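Skip to content | Lists | Archive | Search | Subscribe | Log in

This site uses cookies to keep you logged in and to remember your thread view. OK | Settings

Subject: Re: Urnico arm kit, first impressions?
From: Nesrin Altıntaş
April 2018

İlker Tokgöz wrote:

> Has anybody on the list had hands on the Urnico kit yet? We have a
> quote from Britar for two units and I can't get much out of the
> brochure. What I'd like to know is how it does in a normal office,
> near normal furniture. Our floor is uneven, there are cords
> everywhere, and the rooms are small. I also need to know how long
> setup takes and whether the wrist camera is worth paying extra for.
> I'd rather hear it from someone who has sworn at the thing.

Hi İlker, hi all,

I have sworn at it, yes, and I still like it a lot! We've had the kit on trial through Britar, and I've been using it for simple jobs near furniture: drawers, reaching under a tabletop, getting close to a wall without bumping anything. No lab, no safety cell, just an office with a floor and a phone in it.

Setup first. The book says to allow a full day and I was done well before that, but only because I skipped chapter 5 and then had to go back to it. Please don't skip chapter 5. It covers the order in which you plug in the joints, and if you get that wrong the software finds the arm and then refuses to home it, with error 1576 and no text at all. I lost most of an evening to 1576. Power off, wait for the light on the base to go out, start again from the shoulder. After that it came up clean every time.

The wrist camera – get it. I was ready to tell you to save the money, and then I drove the arm for an hour with it and changed my mind completely. You look right down past the fingers, so you always know where the tips are compared to the thing you want, and that matters far more to me than a nice wide view of the room. Lighting is the weak point. Bright sun on a pale floor throws the exposure off and it takes a moment to settle. I turned auto exposure off and picked a fixed value, which fixed most of it.

Three grabs from the wrist, all from the same corner. In the second one the drawer is partly open:

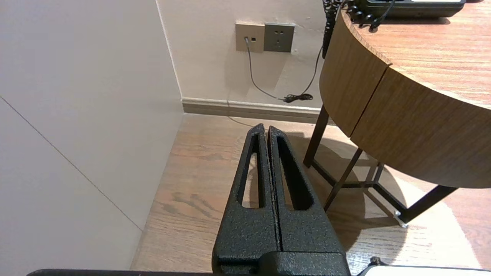
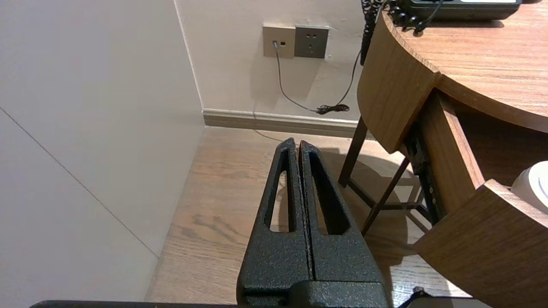
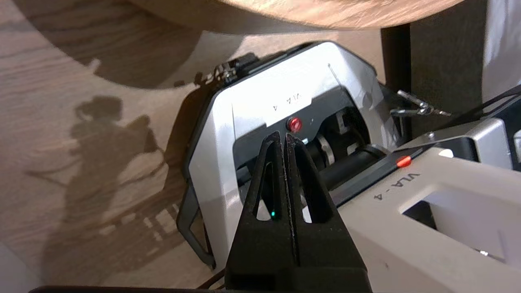
İlker wrote back to me off list, and said I could put it here, that the view past the fingers had settled the camera question for him but that he was now more worried about cords. He has the same kind of coiled phone cord on every desk, and he asked if the planner knows to stay away from something that thin. He also wondered how the drawer work went when the handle side wasn't square to the arm.

Cords: no, the planner does not know about them. It builds its map from larger shapes, and a thin cord simply isn't in there. What I do is draw a keep-out box by hand in the setup screen. You get up to 32 boxes per saved room, so there's plenty of space for every phone and power lead, and it takes maybe a minute per box once you have the knack. I'd love to see this done automatically and I have asked Britar to pass it on. If you drape a cord over a table edge, make the box taller than you think, all the way from the top down to the floor.

Drawers: better than I expected. Coming at a curved front is awkward, because the software wants a flat face to line up with. Turn off "align to face" and jog the last bit yourself in slow mode. The slots in the fingers help here too, you can see a little of what's behind them. My success rate went up a lot when I stopped trying to come straight in and went slightly from the side.

Things I'd like changed:

- The stop button on the pendant is too easy to hit with your thumb. I did it over and over the first day.
- Saved rooms can't be copied from one arm to another. With two units you'll be drawing your boxes twice.
- The fan is louder than the Bakix arm we had before. Fine in a workshop, a bit much next to someone on the phone.

Compared with the Bakix, the motion is much smoother at low speed, and low speed is where I spend nearly all my time. The Bakix had the better manual. I haven't used the Uysal one, so if someone has both, please speak up – I'd be curious how they match up on small, careful moves.

One more for İlker: on an uneven floor, run the leveling routine again after you move the base, even if you only slid it a hand's width. It's under Tools, second page.

I have the trial unit a while longer and I'm happy to test things for people. Send me your odd requests!

Nesrin

Previous message | Next message | Thread | Back to top

Messages belong to their authors. Contact the list owner through the Subscribe page.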